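Womit schreibt man Kalligrafie?

Kalligrafie heißt übersetzt "schönes Schreiben". In China wird sie seit mehr als 2.000 Jahren geübt, und auch in Japan und Korea lernen viele Kinder sie in der Schule. Geschrieben wird mit einem Pinsel und mit Tusche. Ein Füller oder ein Kugelschreiber macht immer fast gleich dicke Striche. Mit einem Pinsel kann ein einziger Strich ganz dünn anfangen, breit werden und spitz aufhören.

Was braucht man dafür?

Früher sprach man in China von den vier Schätzen des Gelehrtenzimmers. Gemeint sind Pinsel, Tusche, Papier und Reibstein. Die Tusche war ein fester, schwarzer Stab aus Ruß und Leim. Man gab ein paar Tropfen Wasser auf den Reibstein und rieb den Stab darauf im Kreis, bis das Wasser schwarz wurde. Das dauerte eine Weile. Heute gibt es auch fertige Tusche in Flaschen, und in den meisten Kursen wird damit gearbeitet.

Der Pinsel

Ein Kalligrafiepinsel hat einen Stiel, oft aus Bambus, und einen Kopf aus Tierhaaren. Ziegenhaar ist weich und saugt viel Tusche auf. Wieselhaar ist fester und springt schneller in seine Form zurück. Manche Pinsel sind aus beiden Sorten gemischt, damit kommen Anfänger meistens am besten zurecht. Oben am Stiel sitzt bei vielen Pinseln eine kleine Schlaufe. Sie ist zum Aufhängen da.
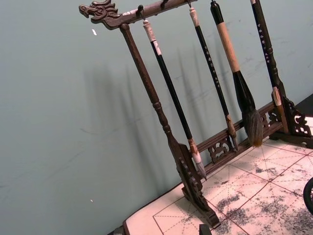

Nach dem Schreiben muss der Pinsel gewaschen werden, nur mit Wasser und ohne Seife. Man drückt die Haare vorsichtig aus, streicht sie mit den Fingern spitz und hängt den Pinsel mit dem Kopf nach unten auf. So läuft das Wasser aus den Haaren heraus und nicht in den Stiel hinein, wo es den Leim aufweichen könnte. Ein Pinselständer kann ganz schlicht sein, ein Gestell mit ein paar Haken. Der Ständer auf dem Foto ist aus dunklem Holz geschnitzt, und die obere Stange endet links in einem Drachenkopf mit offenem Maul. Vier Pinsel hängen daran. Der Drache gilt in China als Glücksbringer und hat mit Wasser und Regen zu tun, darum findet man ihn auf vielen alten und neuen Gegenständen.

Die Übungsmatte

Chinesische Schriftzeichen sollen alle ungefähr in ein gleich großes Quadrat passen, egal ob sie aus einem Strich bestehen oder aus zwanzig. Das ist am Anfang schwer. Deshalb übt man auf Papier oder auf Matten mit aufgedruckten Linien. Die Matte unter dem Ständer hat dunkelrote Linien auf hellem Grund. Es gibt auch Stoffmatten, auf denen man nur mit Wasser schreibt. Die Zeichen sehen dann dunkel aus, und wenn das Wasser getrocknet ist, sind sie wieder weg. Eine solche Matte kann man sehr oft benutzen.

So hält man den Pinsel

Der Pinsel steht senkrecht über dem Papier, nicht schräg wie ein Bleistift. Daumen, Zeigefinger und Mittelfinger halten den Stiel, der Ringfinger stützt von hinten. Die Hand bleibt innen hohl - man sagt, es soll ein Ei hineinpassen. Bei großen Zeichen bewegt sich der ganze Arm mit.

Zum Ausprobieren

Male zuerst die Zahl Eins: 一. Sie ist ein einziger waagerechter Strich. Setze den Pinsel links auf, drücke ein wenig, zieh ihn langsam nach rechts und drücke am Ende noch einmal. Danach kommt die Zehn: 十. Hier wird erst der waagerechte Strich geschrieben und dann der senkrechte. Die Reihenfolge ist bei jedem Zeichen festgelegt - meistens von oben nach unten und von links nach rechts.

Zieh ein altes T-Shirt an und leg Zeitungspapier unter. Tusche geht aus Stoff nicht mehr heraus.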